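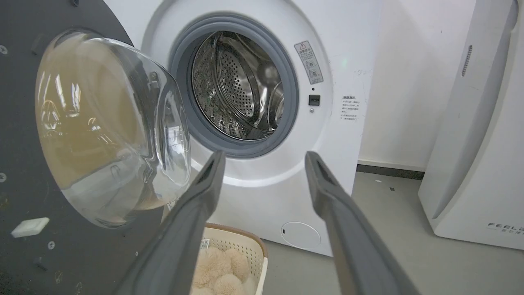 Review: The Valtham Awards Night Party Kit

Posted 14th January

Awards season is back, and with it the annual hope that watching famous people thank their agents can be turned into a social event. Valtham has been selling a box for this purpose since December. It costs $63, it comes with a gold ribbon, and it promises "everything but the limo." I bought one with my own money and used it for the first big televised ceremony of the year.

Inside the box you get ballots, a roll of red carpet, a pack of trivia cards, a bag of plastic statuettes, a set of scoring paddles for the gowns and a paper banner that says AND THE WINNER IS, which you are apparently meant to leave hanging like that all night.

The carpet

Let's start with the carpet, as the guests did. It is red. It is also about as thick as a napkin, and it had been rolled so tightly for so long that both ends kept curling up to greet people. We taped it down. By the time the last couple arrived it looked like the morning after a premiere, so in that sense it was very authentic.

The ballots

These are the best thing in the kit. The categories are printed but the nominees are left blank, so you fill them in yourself and the ballots work for any ceremony. Someone at Valtham also had the good sense to add side bets: first person to cry, first speech played off by the orchestra, first actor caught on camera pretending to be happy for someone else. That last one settled more arguments than the major awards. There are enough ballots for 18 people, which is more people than I like.

The pencils, though! They are tiny, gold and nearly impossible to sharpen. Put out pens. 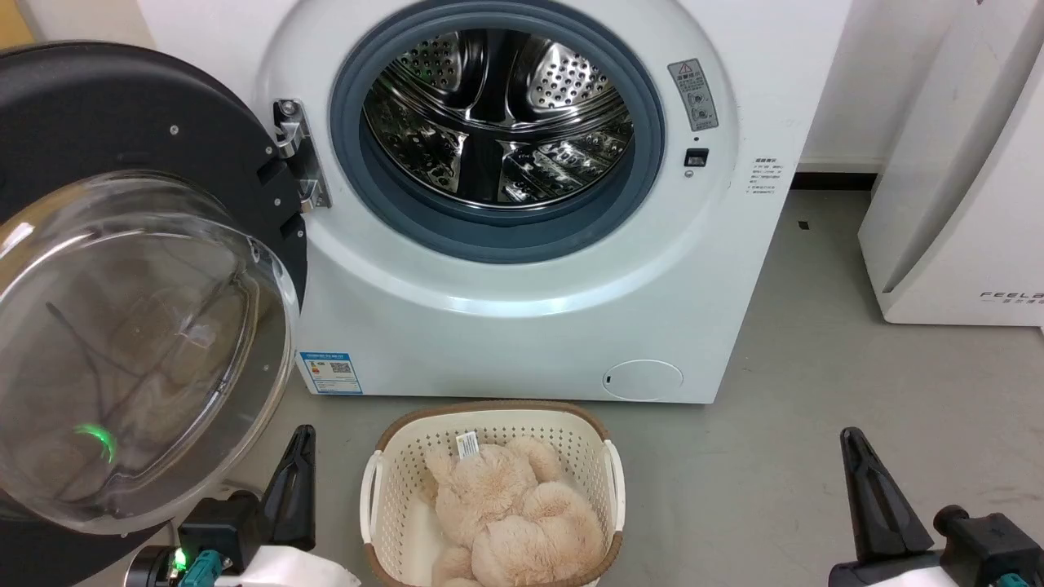
Trivia cards

The box says there are 515 questions and I have no reason to doubt it, because it felt like more. They are sorted into Classic Hollywood, Blockbusters, Fashion and Scandal. Scandal is the category everyone reaches for, and it is a letdown. Whoever wrote it had clearly been speaking to a lawyer. "Which star once arrived late to a film festival?" is a real card, and the answer could have been anybody with a publicist.

Classic Hollywood is much better, with some properly hard questions about costume designers and studio contracts. My aunt won every round and was not gracious.

The app

You can score the ballots by hand or with the free Biltus app, which is printed all over the lid. It asked for 573 MB of space on my phone, which seems like a lot for adding up check marks. It also wanted my location and my contacts. It did keep a live leaderboard on the TV, and people liked that, until it froze during the supporting actress award — and stayed frozen through the long montage after it. We went back to paper.

How it compares

Swanson makes a cheaper kit with no carpet and no app, and its trivia is printed on two big sheets you have to cut up yourself. The ballots are plain but fine. At the other end is the Maltudov set, which comes in a velvet case and has metal statuettes heavy enough to need a warning label. I've only played with that one at a friend's place. It's lovely and costs far too much for something you use once a year while eating dip.

Worth it?

If you host every year, yes, mostly for the ballots and the gown paddles, which got louder use than anything on the screen. If you only want something to do during the commercials, get the Swanson and buy better snacks. Valtham sells ballot refills on its own site, but shipping is slow, so order before the nominations are announced.

Three stars out of five. The statuettes have since gone to the neighbor's kids, who have been presenting them to the dog.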